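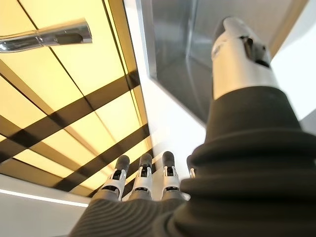
Learning the Button Accordion at Fifty-One: The First 300 Days

I bought it on a Saturday from a man in Irken who kept it under his stairs in a box that had once held a bread maker. He opened the lid, played half a waltz standing up in his socks, and I was gone. I think I'd have paid double. I drove home with the seat belt around it!

That was 300 days ago (I keep a practice diary, and the entries are numbered, so I can say that with confidence), and I've been promising a proper post ever since. A few of you wrote in after the spring update asking how it was going and whether I'd given up. I haven't! I'm having the best time, and I want to get some of it down while I still remember what it was like to know nothing at all.

What I bought

A two-row diatonic, made by Longo, in G and C, with eight basses on the left side. If you've never met one of these, the thing to know is that each button gives you one note when you push the bellows and a different one when you pull. The first evening I found this completely maddening. I'd find a nice note, run out of air, change direction and land somewhere else. My husband came in from the garden to ask if something was hurt.

By the end of the second week I had started to love it. The push and pull gives you the rhythm for free. You can't play a smooth, gloopy line on a two-row even if you want to, the box makes you breathe, and dance tunes come out with a bounce in them before you've learned a thing about style. I play it next to a friend's piano accordion sometimes and hers is far more capable and mine is far more fun.

Mine had one sticky button and a strap that was mostly tape. I replaced the strap right away and left the button alone until June, when it got stuck down in the middle of a polka and droned on through to the end. I've since had it fixed, and I slightly miss it.

Finding a teacher

I spent the first month with videos and got nowhere much. I'd learned four tunes, all at the same speed, all with my shoulders up around my ears. Then someone at the Tostton folk night told me to call Giorgia Serra, and I can't say enough good things about her. She teaches in her kitchen, with the dog under the table, and for the whole of the first lesson she didn't let me play a tune. We did bellows. In, out, long notes, short notes, one note swelling and fading, with me staring at the fridge and counting under my breath.

I went home a bit grumpy, to be truthful, and practiced it anyway. The next week the same four tunes sounded like music. I wrote that in the diary in capital letters.

Things she has told me that I've written on the inside of the case lid:

Play the air, then play the notes.
If the left hand is lost, stop the left hand. Keep the dance going.
Slow is a speed people dance at too.
Cut your nails.

Fingers, fingers, fingers

I'd assumed that the hard part would be memorizing where the notes are. That part was fine, it comes in through the ear after a while. The hard part for me has been fingering, meaning which finger goes to which button, and my fourth finger in particular, which had apparently been on vacation for fifty-one years.

On a two-row you've got four fingers to work with on the right hand, the thumb staying on the edge of the keyboard or through a strap. The temptation is to let the first two do everything, scrambling up and down like a pair of legs. It works up to a certain speed and then it falls apart in your lap. Giorgia had me put a finger on each of four neighboring buttons and leave them there, then press one at a time without letting the others lift. I could not do it. I'd tell the little one to go and its neighbor would go too, every time, as if they were tied together.

So I did it on the bus. I did it on the edge of my desk, on the steering wheel at red lights, and on a loaf of bread while I waited for the kettle. Five minutes here and there, never more, because a tired hand learns bad things. It took until August before the little finger would come down by itself, on time, at a dance tempo, and when it did I laughed out loud and lost my place.

If you're starting out and your hands are no longer young, a few things that helped me:

Warm water first. I run my hands under the tap before I play in the morning and it makes a real difference.

Press only as hard as the button needs. I was stabbing. Try a phrase with the lightest touch that still gets you a note, and you'll be amazed how little that is.

Stop when it aches. I lost ten days in April to a sore wrist from pushing through, and those ten days did me no good at all.

Practice the join. If bars three and four are fine and bars five and six are fine, the problem lives between four and five. Play just that, round and round, until the people you live with can sing it.

The session in Testitz

In September I finally did the scary thing and took the box to a session. There's a monthly one above the bakery in Testitz, on the second floor, in a long room with terrible chairs and a wonderful smell. I'd gone twice without the accordion, just to listen, and both times I'd sat there with my fingers going on my knee.

It's led, as far as anyone leads it, by Lino Piras, who plays fiddle and has the gift of making a beginner feel like a guest. He asked me what I had. I said I had eleven tunes and could be trusted with two of them. "Start one, then," he said, and turned his chair toward me so that I was more or less playing to him alone.

I started it too fast (everybody does, I've been told since). My left hand got lost in the second part, so I stopped my left hand and kept the dance going, and then a guitar came in underneath, and the fiddle, and a whistle from the far corner, and the tune that I'd been playing by myself in a spare room for most of a year suddenly had a floor and walls and a roof. I don't know how else to say it. I missed plenty of notes and I was so happy that I forgot to end it. We went around five times, I think, until Lino lifted his foot in the air, and that's how I learned that a lifted foot means stop.

I drove home with the windows down playing it all back in my head.

Where I am now

My tune list stands at 22, if I'm allowed to include the slow air that I only play when I'm alone in the house. I can do the basic oom-pah on the left without thinking in G, and with a fair amount of thinking in C. Crossing the rows in the middle of a phrase is the new project. It opens up all kinds of smoother fingerings and lets you choose whether you want a note on the push or the pull, and at the moment it makes me sound like I did last winter. That's fine! I know the road this time.

I'd also like to learn some mazurkas. Giorgia plays one that she had from her grandfather, with a little hesitation in the third bar that I've tried to copy and can't, and she refuses to write it down for me. She says I'll have it by Christmas if I stop trying to count it.

For anyone who asked about books, I'll do a separate post on those, with the one I like best and the one I threw across the room. And to the reader who wrote to say she has her aunt's old box in the attic and doesn't know if it's worth getting down: yes, get it down tonight, undo the straps, hold the air button and let it breathe once or twice before you press anything else. Then write and tell me what key it's in.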